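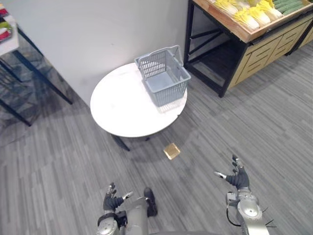
The basket came from the Sugawara shop on the corner, which had closed in February and left its fittings out on the pavement for anyone who wanted them. She had wanted a shelf. By the time she got there the shelves had gone, so she took a basket and walked home with it over her arm, feeling as if she ought to have paid for something.

The flat was on the fourth floor in Pestville, 144 steps up if you started from the street door. She had brought almost nothing with her. The round table had been there already, and so had the striped carpet, and the landlord had written both of them down on the inventory along with the light bulbs.

For the first week she put everything in the basket. Keys, post, apples, the bread when there was bread. In the evening she carried it to the bedroom and in the morning she carried it back. It was easier than deciding where things lived.

Her brother rang at six.

"Have you unpacked?" he said.

"Mostly."

"What does that mean?"

She looked at the basket. "It means it's all in one place."

He was still in the old house at Flillen, with their mother's cupboards to empty. He had found 53 jam jars and no lids. He asked whether she wanted any and she said no, then that she would take two.

"Two," he said. He was writing it down. She could hear the pencil.

After the call she took the things out of the basket one at a time. The keys went on the hook behind the door. The apples went in the kitchen, on a plate, and the post went in the drawer, apart from a letter from the water company, which she opened and read standing up. It wanted 89 pounds by the end of the month.

She put the letter in the drawer as well — on top, where she would see it — and went to find out whether the oven worked.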